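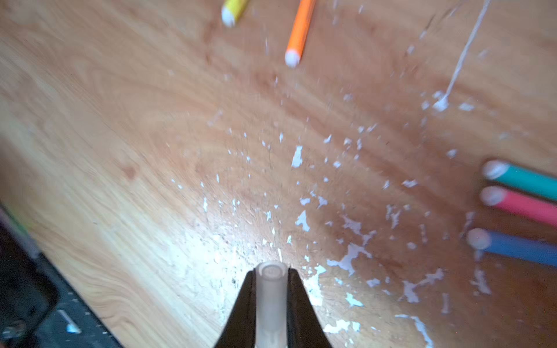

*White flecks on the bench top, markers at the right.*

**List:** Szewczyk Street Shared Workshop, general
**Subject:** Re: White specks on the wood-grain bench, and the loose pens

Santosh Bhatia wrote:

> Hi all,
>
> Has anyone found a good way to get the white specks off the wood-grain bench? I had a go at a corner of it with a damp rag and they mostly stayed put. I don't know if it's paint or glue or a mix. I do know it was there before July, because I remember drawing on that bench then and the paper kept catching on something.
>
> Also, the markers. I put them in the drawer and when I come back they are out again. I'm not complaining about people using them, that's what they are for, but I would like to agree on one place. Same for the little white plastic tube pieces. I have stepped on two.
>
> If the answer is that we need a new top, I looked at what Harketer has. They will cut a board to size for 300 with delivery. I don't think we should spend that without trying to clean the old one first, but I would like to hear what other people think.
>
> Does the wire basket at the back belong to anyone in particular, or can we start using it?
>
> Santosh

Santosh, thanks for bringing this up. I use that bench more than any of the others, so I'll take your points one at a time.

On the specks, I think it's a mix. I tested a small area last month. Some of it lifts with a fingernail and comes up as a flake, and I would guess that part is dried glue. Some of it is thin and flat and won't lift at all, and that behaves more like paint. They need different treatment, so one rag and one bottle won't do the whole top.

For the flakes, use the plastic scraper from the tool drawer and hold it low, almost flat. Go with the grain. Please don't use the metal one. I did that on the old sanding table and you can still find the scratches with your hand.

For the flat spots I had some luck with warm water and dish soap, left on under a wet cloth for as long as it takes to have a coffee. Wipe, look, do it again. It took three rounds on a patch the size of a playing card. I would not put solvent on it until we know what the finish is. I wrote to Grivora, since they sold us the board, and asked what it is coated with. They haven't answered yet.

The part of the top toward the upper left as you look at the pictures is in much better shape than the rest and you can see the grain properly there. If you need a decent surface for paper this week, work on that side.

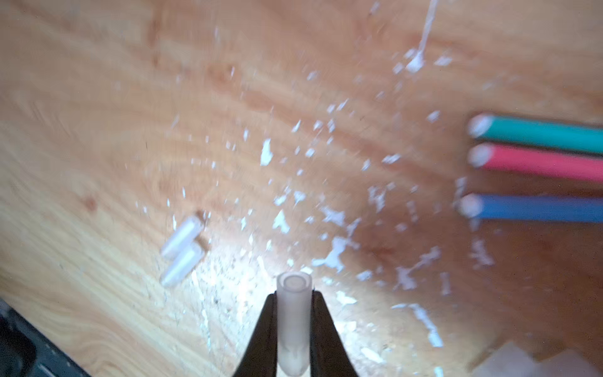
*Reading time: 5 minutes*

Now the tube pieces. I count these as parts even though they look like offcuts, so please don't throw them away. The short ones in the picture roll if you knock the bench, and the frosted plastic doesn't stand out very well once it is down among white specks. That's one more argument for cleaning the top.

I'd like them kept in a tray with a lid. I have an empty Jumeck box at home, the shallow kind with a clear top, and I can bring it in. Long pieces at one end, short ones at the other. If you cut a piece down, put both halves back unless the leftover is too short to hold on to.

We bought a bag of 50 the last time and I don't think we used half of them. I'd rather find those before anybody orders more. If you have a handful in a coat pocket or a project box, drop them in the tray and there will be no questions.

On the markers I agree with you about one place, but I don't think the drawer is it. The drawer is on the other side of the room. People carry the pens over, use them, and leave them where they are standing. A cup on the bench has been tried and it got tipped over. What about something fixed to the wall at arm's height? Which brings me to the basket.

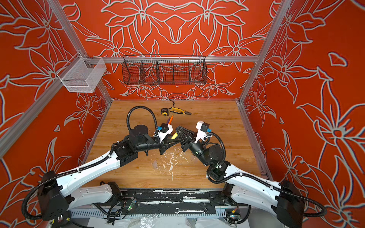 The black wire basket on the back wall doesn't belong to anybody, as far as I know. It was up when I joined. It has four compartments, so we could do this:

- first compartment: markers, with their caps on
- second: pencils and pens
- third: tape measure
- fourth: pliers and the odd wrench

The mesh worries me a little for the pencils, as a thin one could poke through. A piece of card in the bottom would fix that. I can cut one.

I would start with the tape measure and the yellow-and-black pliers, because those two spend their lives at the back of the bench anyway. The combination wrench keeps getting set down on the front rail. It's a handy spot, I do it too, but it should go in the basket with the pliers at the end of a session.

The front rail has white patches as well, where the paint has chipped. That's a separate job from the top and soap won't help. If anyone has a small can of black metal paint open at home I could use the last of it. Don't buy one specially.

There is also some clear plastic sheeting bunched up below the front edge. If it is yours and you are saving it, please fold it and write your name on it. If I hear nothing I will fold it myself and put it on the materials shelf.

As for the new top, I looked at the Harketer price too. The 300 is for the thicker board. They have a thinner one for 200 and it would fit the same brackets, but I'm not sure it would stay flat across that width. The 2,000 we put by is meant for the dust extraction and I would not want to nibble at it for something that still works. My vote is to clean first and see where we are.

Santosh, if you want to do the scraping together I can be there from 6 pm most evenings. It goes quicker with one person scraping and one person holding the vacuum hose. Bring a rag you don't want back.

One thing I forgot - the flowered panels behind the bench wipe clean with a barely damp cloth. Please don't use the dish soap mix on them until somebody has tried it in a corner.

I'll bring the box and the card next time I'm in.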